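Blaze orange rule changes for the fall season
Jun 2, 2022

Hunters heading into the Fovard tract this season will find the clothing rule has been rewritten. The old wording asked for "visible orange" and left the rest to the warden on duty. The new wording sets a figure: at least 400 square inches has been dropped as too hard to measure in the field, and every hunter must now wear a solid orange vest and a solid orange hat from the time they leave the parking area until they are back at it.

Orange camouflage is still legal, but it no longer counts toward the requirement. Pants and bibs in a broken pattern can be worn with the vest and hat, not in place of them. The same goes for pack covers.
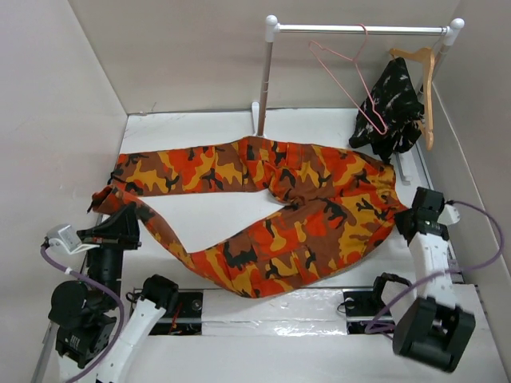

One member wrote in to say that this is hard on people who bought patterned gear only last year, when the Vumach check station was passing it without a word. The board read the letter at the May meeting and kept the rule as drafted, with a grace period on warnings through the end of August.

Permits for Fovard go on sale at the Hiltus office and by mail. There are 2,000 for the general season, and 88 for the early antlerless hunt on the north side. Last year the club received 4,000 applications for the general season, so please send yours in early and sign it. Unsigned forms go back in the mail and lose their place in line.

The Kordestani road gate will be locked from dusk until 5 a.m. Trucks left inside overnight will be towed. The lower lot has been graded and will take trailers again, but the creek crossing past it is still washed out and you will need to walk in from there.

Check last year's clothing before you pack. Dye fades in the sun and in some detergents, and a faded vest can be refused at the station. Wash it cold, skip the brighteners and hang it in the shade. Go through the pockets too — old tags and spent shells cause more trouble at the check station than anything else.
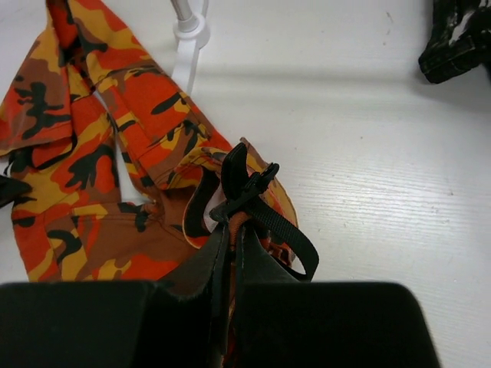 Orange camouflage with a pocket flap and black strap. Patterned clothing needs a solid vest and hat with it.

Stand maps will be mailed with the permits. Members who want a second copy can pick one up at the Hiltus office during regular hours.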